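Ticket 678: Desktop will not POST, fans spin, no video
Opened by: Lorna Maglaya
Assigned to: Usman Magsi
Status: Waiting on parts

24th November, UM: Unit powers on, fans run about 15 seconds, then shuts down and restarts. No beep codes. Monitor and cable tested on another machine, both good.

UM: Cleared CMOS, replaced coin cell. No change. Reseated memory, tried one module at a time in each slot. No change.

UM: Swapped in bench power supply. Same cycle. Original supply refitted, 12 V rail reads normal under load. Supply ruled out.

UM: Pulled CPU cooler and processor. Two bent pins in socket, near corner. Will not attempt to straighten. Replacement board quoted by Pritham at 131 plus shipping. Memory stored with processor in bin 15.

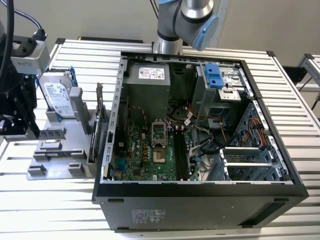
Tower on its side, panel off, CPU socket empty.

Reply, L. Maglaya: Quote approved. Are the files safe?

UM: Drive from this unit passed the short SMART test. Long test to follow. Do not reimage. Board ordered, ticket on hold until delivery.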